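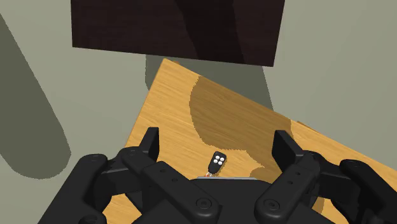

Ademir Brito
Spent most of June with Plultico, the simulated tabletop package Datarwood sells to small robotics teams. Posting my notes here, one topic per post. I paid for the license myself.

Ademir Brito
What you get: 217 tabletop layouts, a library of household objects, and a script that moves the objects between runs. The price is 900 for one seat for a year. A second seat costs the same. I asked for a discount and didn't get one.

Ademir Brito
I tested small items only. Key fobs, pens, that size. Our own work at Punton is sorting what people leave in rental cars, so the key fob model was the first thing I opened. It's a black one with four white buttons and a little metallic ring at the narrow end. Good enough for us.

Ademir Brito
Setup took 2 hours. One of those went to a graphics driver and I don't blame Datarwood for it. The install guide skips the step where you set the license path. Support answered the same afternoon.

We use accept all cookies to improve your experience. Manage preferences | Accept

Ademir Brito
Lighting is the part I'd pay for. The shadows from the arm fall right across the table and the wood changes color under them. Our old setup at Meireles had flat light everywhere, and the detector we trained on it fell apart in a real room. Edges of the shadows are jagged up close. I left them alone.

Ademir Brito
Clutter is decent too. This layout has a bowl, a dark patterned board and a striped chair, with the fob over near the gripper.

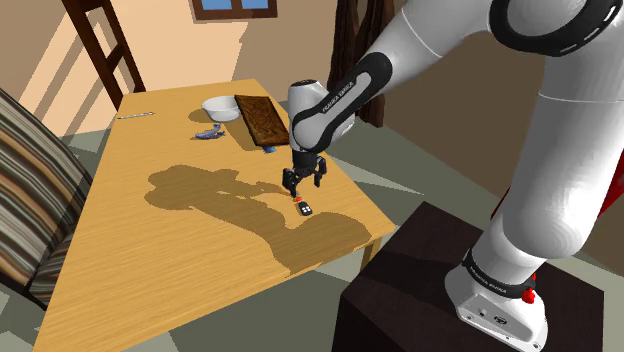 PROBLEMS SO FAR

Ademir Brito
1. Thin parts. The key ring model slipped through the fingertips in several of my runs. Raising the physics rate helped and made everything slower.
2. The object shuffler sometimes puts two things almost on top of each other. There's a minimum spacing setting, off by default.
3. Exported logs don't record which layout was used. I added that myself.

Ademir Brito
Ran 2,000 episodes overnight on one desktop card, no crashes. Memory crept up toward the end, so I now restart between batches.

Ademir Brito
I'm renewing the one seat. If you only handle boxes and cans, the free tools will do. Next I'm trying the drawer layouts and will add to this thread when I have something.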